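3.2 Collecting the demonstrations

All demonstrations were recorded on the two-arm cell at Plurnalmont. The operator moves a pair of small leader arms by hand, and the follower arms copy the joint angles. No force is sent back to the operator, who has to judge contact by eye. Figure 2 shows work with the phones at two moments, from a fixed camera (a) and from a camera at one wrist (b).

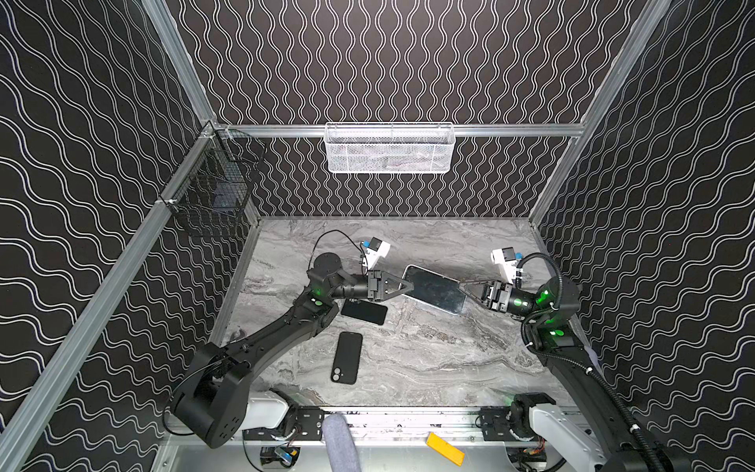
Handling a phone with both arms was the hardest part to teach. If one leader arm runs ahead of the other, the grippers pull against each other and the grip slips at one end. Pereyra, who had used the Borach leader arms before, kept her elbows on the bench and moved both hands slowly. Maldonado worked faster but threw away more of her early episodes. We kept both styles in the training set – the policy should not depend on one person's timing.

An episode was saved only if the operator marked it as good right after finishing. We recorded 700 episodes this way and later removed 13 in which the joint log had gaps. The rest were stored with the Ruddock logger, which writes the images and the joint angles to one file with a shared clock.
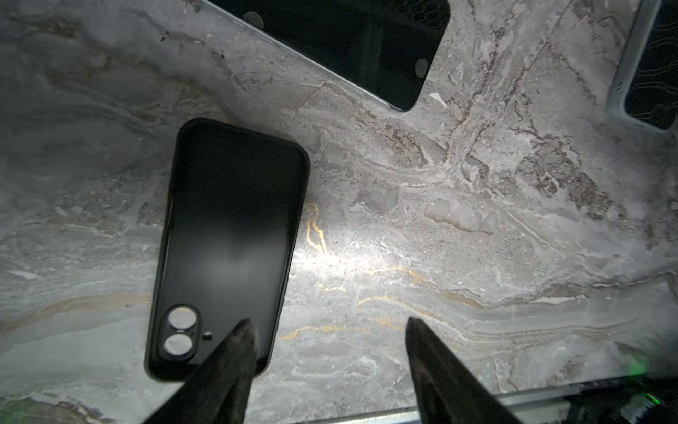

Thin, dark objects need a low approach. The operator has to bring the fingertips close to the tabletop before closing them, and a small error in height means that the fingers either press on the surface or pass over the edge. The wrist views helped here, and both operators said they looked at them more than at the fixed view during the last part of the reach. We therefore gave the policy the same views, at the same rate, with no cropping.

Figure 2. Phones on the tabletop of the cell. (a) Both grippers hold one phone, seen from the fixed camera. (b) Wrist camera view with the fingers apart and one finger over the end of a black phone case.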